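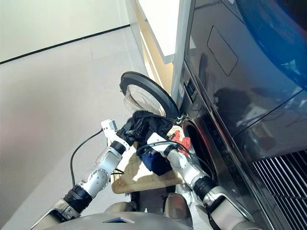
Lave-linge à hublot, porte grande ouverte, linge foncé à l'entrée du tambour.

Charger une machine à hublot sans y passer la matinée

Petit mémo pour les buanderies de Sorthorpe et de Trirarlow. Vaut aussi pour la maison, bien sûr.

Avant tout : ouvrir le hublot en grand. Pas à moitié. Porte à moitié ouverte = manche coincée, et on recommence.

Le tri, vite fait :
- foncé avec foncé (noir, marine)
- le rouge à part les premières fois, ensuite avec les foncés à 30 degrés maxi
- serviettes et éponge dans un autre tas, ça peluche partout

Poches. Toutes les poches. Mouchoir en papier oublié = 5 minutes à gratter du noir avec un rouleau. Retourner les vêtements foncés, remonter les fermetures éclair, défaire les noeuds. 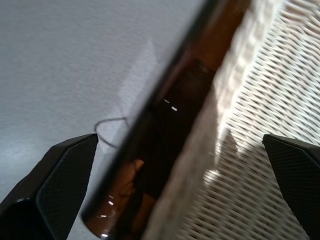

Pichler -- Service Linge et Entretien

Ensuite, coup d'oeil autour. Un cheveu ou un fil qui traîne sur une surface lisse, ça se ramasse avec un chiffon à peine humide. Surfaces brillantes : chiffon doux, sec, jamais le côté grattant de l'éponge. Tout ce qui est tressé ou tissé, brosse souple dans le sens des fils.

Les chaussettes dans un filet. Le filet Girkex taille moyenne suffit, on le remplit à moitié pas plus.

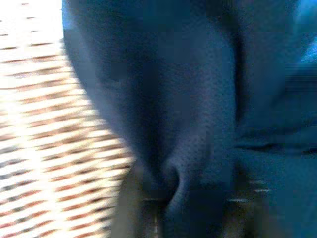 Fiche pratique n° 146

Tissus doux, un peu pelucheux, bleu marine ou autre : secouer chaque pièce avant. Un pli serré garde la lessive, et on retrouve des traces blanches au séchage. Donc on déplie, on secoue, on pose souple. Pas de boule !

Ne pas mélanger avec un textile à rayures claires tant qu'on n'est pas sûr que la couleur tient. Test : coin mouillé, pressé sur un linge blanc. Ça déteint ? Lavage seul.

Pour porter le tas : plateau ou panier, à hauteur du hublot, juste sous l'ouverture. On pousse le linge dedans, pièce par pièce. 3 poignées et c'est fini pour une petite charge.

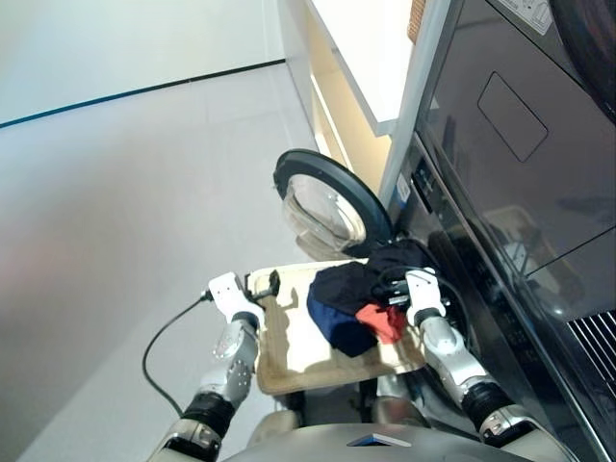 Le petit tas sur son plateau beige : bleu marine, noir, un peu de rouge orangé.

Dernières choses :
- une main à plat doit passer au dessus du linge, sinon enlever une pièce
- vérifier le joint gris, rien ne doit dépassser
- lessive liquide, petite dose pour petite charge
- essorage doux pour le pelucheux
- fermer, appuyer jusqu'au clic

Fin de cycle : sortir tout de suite, secouer, étendre. Laisser le hublot entrouvert après -- le joint sèche mieux et ça sent moins le renfermé. Filtre de vidange à nettoyer une fois par mois, serpillère devant avant d'ouvrir.

Mis à jour le 16 janvier 2018. Prochaine fiche en mai : le séchage à plat.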